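Hand-held Gripper Pads and Cameras: Household Object Trials

Gallery / Bench and field / Grippers

Prikmont has been comparing finger pads and camera settings for hand-held parallel grippers used in pairs, one per hand. Ayten Uçar ran the pad comparison, Bülent Şimşekoğlu handled cameras and timing, and Kadri Butkienė labeled the results. Notes follow on setup, objects and failures, with the open items at the end.

Pads

Three pads went through the full sequence. The Enevach pad has a molded texture and medium stiffness. The Dobson pad is smoother and noticeably softer. The Delton pad is the stiffest of the group and was included as a reference, as it was already in stock and we have older bench data for it.

All pads were cut to the same outline and fitted with the same adhesive. Left and right tools always carried the same pad type within a session. Mixed pairs were tried once and dropped. Operators adapted to the better side within a few minutes and started passing difficult objects to it.

Each pad got 50 grasps on each object under bench conditions before going to the household layouts. Pads were wiped with a dry cloth between objects. No solvent was used until the end of a session. Solvent changed the surface of the Dobson pad enough to affect the next few grasps, and the effect wore off at an inconvenient rate.

Cameras

One camera per tool, looking forward between the fingers. The requirements were that both fingertips stay visible through the full opening range, that the contact area stay in focus, and that enough of the background remain for the pose tracker to work on. These pull in different directions. A narrow lens gives a better view of contact and a worse track. The wide lens was chosen and the contact view accepted as adequate.

Exposure was fixed for the pad comparison. Automatic exposure was tested separately and caused a brightness step whenever a pale object came close to the lens. The tracker recovered in most cases, but the step landed at the same moment as finger closure, and that is the part of the recording we most need to be clean.

White balance was also fixed. Bülent set it once against a gray card at the start of each session and left it alone.

Object selection

The household set was picked for awkward properties. It includes thin-walled cups that deform before they slip, smooth cylinders that roll, small containers that are easy to knock over, and soft items that fill the space between the fingers. Clear plastic was deliberately over-represented. It is hard to see in the camera view at close range, and operators tend to judge its distance from the rim alone.

Layouts were placed on soft surfaces as well as hard ones. On a hard table a cup on its side stays roughly where it was left. On a mattress and sheet, the approach of the tool moves the surface, the surface moves the cup, and the final position at closure can differ from the one the operator aimed at.

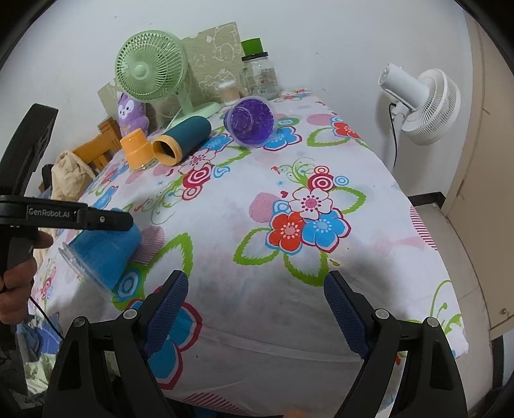
Two-tool layout on a printed sheet, seen from between the fingers of one gripper. The other tool, marked GenRobot.AI, holds a blue plastic cup with a clear lid; the thermos and the cup of purple water beads are both on their sides.

Lidded cups were graded separately from open ones. A lid stiffens the rim, so a grasp close to the lid behaves like a grasp on a rigid object, while one farther down lets the wall fold inward. Kadri's labels record three grasp heights (rim, middle, base) and whether visible wall deformation occurred. With the Delton pad the middle grasp deformed the wall before the cup was secure. With the Dobson pad the cup was secure earlier but kept rotating slowly between the fingers when tilted. The Enevach pad sat between the two and was the most consistent across operators.

Cylinders

Large cylinders lying on their sides are limited mainly by opening width and approach angle. Pad choice came second. When the long axis runs toward the operator, both fingers can come down on either side and close cleanly. When it runs across, the wrist has to turn further than most people find comfortable, and the usual response is to nudge the object around with one tool before grasping with the other. We labeled those nudges as a separate action. They are common, and a dataset that folds them into the approach phase ends up with approach segments of very uneven length.

Cylinder caps and small cups were used as second targets. The typical sequence is to hold the body in one tool and bring the cap in with the other. Alignment errors at this stage came mostly from the body tilting in the first gripper, so a softer pad on the holding side costs more than it gains.

Loose contents

Containers with small loose contents were run as a separate block. The contents shift when the container is lifted, and the load on the fingers changes partway through the motion. Ánh Tôn asked for this block to be labeled at contact, lift and set-down, with a flag for any spill. The flag is binary. An attempt to grade spills by severity lasted one afternoon, as two labelers could not agree on where the middle grade began.

Transparent containers with colored contents turned out easier for operators than empty transparent ones, for the plain reason that the contents mark where the container is. This should be kept in mind when comparing success rates across the clear plastic items.

Background and tracking

Patterned fabric helped the pose tracker. A printed sheet gives it plenty of corners and edges close to the work area. Plain walls gave it very little, and sessions with the camera pointing mostly at bare wall had to be checked by hand. The drawback of fabric is that it moves. If the tool presses into the surface, the features near the fingertips shift with it, and the tracker can read that as motion of the camera. We saw small position jumps at hard contact on soft surfaces and none on tables.

Bülent's current workaround masks the region around the fingertips and gives more weight to features farther back. It reduces the jumps. It also discards some good features on rigid surfaces, so it is switched on per session.

Two-tool timing

Both tools write to their own clock. The first sessions were aligned by a tap of the fingers at the start, picked out in both recordings. Alignment was acceptable at the beginning and had drifted by the end. Taps are now made at the start and at the end, and the clocks are fitted between them. Sessions missing the second tap are kept for single-tool analysis only.

Cables need attention. A cable running down from the hand pulls slightly on the wrist, and the pull increases with reach. Operators compensate without noticing, but the grasp angle shifts. We now leave a slack loop at the forearm. Nurhan Kahraman compared recordings with and without the loop and found the difference mostly at the far side of the layout.

Session totals

The household block produced 995 labeled grasps across the three pads. Of these, 223 were marked as failed or uncertain at the first pass and went back for a second look. Most of the uncertain ones involved clear plastic, where the moment of contact is difficult to place. The label guide now says to use the first frame in which the object moves, unless finger contact is plainly visible earlier.

Operators took a break every 30 minutes. Grasp speed dropped before the break and recovered after it. Comparing pads by raw completion time is therefore of limited use unless the order is rotated, and it was rotated only from the second day onward. First-day times are left out of the pad comparison. First-day success labels are included.

Pad wear

The Dobson pad showed edge wear first, along the side nearest the operator. The Enevach texture flattened slightly at the tip. The Delton pad looked unchanged and had picked up fine scratches visible only at a low light angle. Replacement is by session count for now. A wear gauge was discussed and would need a better way of holding the pad flat while measuring.

Adhesive failed twice, both times on a finger that had been refitted without cleaning off the previous layer.

Provisional choice

Enevach pads stay on both tools for the next household block. Dobson pads remain available for thin-walled items when only one tool is in use. Delton pads go back to the bench as reference.

Still open

Automatic exposure needs another test with a limit on the rate of change. The fingertip mask should be tied to a contact signal so that it does not have to be set by hand. Kadri has asked for a separate label for objects that roll after release, which at present are recorded as normal set-downs. Grasps on soft toys and clothing have been recorded but are not labeled, and the label guide has no agreed definition of slip for either.

Questions about the label guide go to Kadri Butkienė. Camera settings and the mask script are with Bülent Şimşekoğlu.

Back to Grippers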